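Home Services Sites Careers Staff Help Contact

Kitchen Automation: Staff FAQ

These answers apply to pantry and kitchen staff at the Sotomayor and Rorkgate sites. They cover the arm, the shift pattern, training and records. Where a site rule is stricter than this page, follow the site rule.

What is being automated?

Repetitive handling in the shared kitchens: opening and closing doors and drawers, fetching items from the refrigerator, returning items to the counter, and the late reset of each kitchen. Food preparation, deep cleaning, ordering and all contact with residents remain staff work.

Which tasks are on the list now?

The task list holds 31 items. Of these, 11 are approved for use with staff on the floor. The rest are in simulation or in supervised trials after hours. A task moves up the list only when the shift lead at that site signs for it.

Why does a task start in simulation?

A new task is run in a modeled kitchen before it is tried on site. The model sets out the counters, cabinets and appliances the arm has to reach around. A task must complete 800 simulated runs before a supervised trial is scheduled. A run that ends in contact with a cabinet face or the counter edge is logged as a failure, including runs where the item was still delivered.
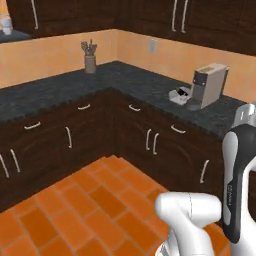
Simulation view: corner counter with coffee machine and utensil holder, gripper at lower right.

Does a pass in simulation mean the task is ready?

No. A pass allows a trial and nothing more. Door seals, worn hinges and overfilled shelves behave differently on site, and the people working in the room are the ones who know which hinges are worn. Trial notes from staff carry the same weight as the software log. If they disagree, the task is held until the difference is explained.

Who decides where things are kept?

Staff do, within limits. The arm works from a storage plan kept in Patico, the scheduling and layout software used at both sites. A shift lead can change the plan at any time. Items stored outside the plan are left alone by the arm and appear as exceptions on the end-of-shift list. Moving something for a single shift does not require a plan change — mark it as temporary and the entry expires overnight.

What changes in my shift?

The opening shift no longer starts with a full reset. It starts with the exception list, which shows what was not completed and where. Most of the time saved has been assigned to stock rotation and temperature checks, both of which were being done late. The closing shift ends with a walk-through in place of the reset. Start and finish times are unchanged.

Has anyone's job been cut?

No position at either site has been removed under this program, and contracted hours are the same as before it started. Two duties were merged: the late reset and the early restock are now one assignment on the schedule, called kitchen check. Any further change to duties has to go through the normal notice period.

How does the arm handle the refrigerator?

The door is treated as a separate task from the shelves. The arm first opens the door to a set angle and then plans its reach into the compartment. If the door cannot reach that angle, the shelf task is canceled and the door is closed. Shelf tasks are planned so that the links of the arm clear both the side wall of the compartment and the handle of the open door. This is the slowest part of the cycle, and the speed limit on it is fixed by Jonent. Sites cannot raise it. 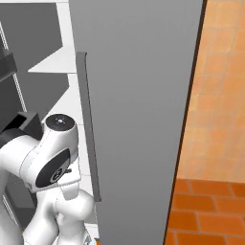
Who do I tell if the storage plan is wrong?

Tell the shift lead, or enter the correction in Patico under Layout and choose your site. Corrections entered before 3 p.m. are reviewed the same day. Later entries are reviewed the next working day, and the affected shelf or drawer is left out of the schedule until then.

Can I work in the kitchen while the arm is running?

You can during the approved tasks, provided you stay outside the marked reach area. During a supervised trial, only the two people named on the trial sheet may be in the room. Anyone may press stop at any time. A stop is recorded with its time and task, and it is not recorded against the person who pressed it.

What training is required?

There are 2 modules. The first covers stopping, restarting and the marked reach area, and is required for everyone who enters the kitchens, including agency staff. The second covers the storage plan, the exception list and trial notes. It is required for shift leads and open to anyone who asks. Both are taken in paid hours. The Rorkgate sessions run on Monday; Sotomayor schedules its own.

What if I don't want to take part in trials?

Trials are assigned from a sign-up list. Staff who do not sign up keep their regular duties. Trial hours after the normal close are paid at the evening rate.

What is recorded?

Task name, start and end time, result, stops, and the text of any trial note. The log does not hold individual work rates, break times or audio. It is not used in performance reviews. Staff can read the log for their own site from any kitchen terminal.

What happens when the arm is out of service?

The manual reset sheet is used. It is kept current for every kitchen, and each crew works from it once a month with the arm switched off. Additional staff are called in when an outage lasts past the end of one shift — the crew on duty is not expected to absorb the work.

Will more tasks be added?

The list is reviewed in May. Requests to add, change or withdraw a task can be sent by any member of staff through the shift lead. Withdrawn tasks return to manual work at the start of the next shift and have to repeat the full approval before they are scheduled again.

Contact Staff Help | © Jonent | Back to top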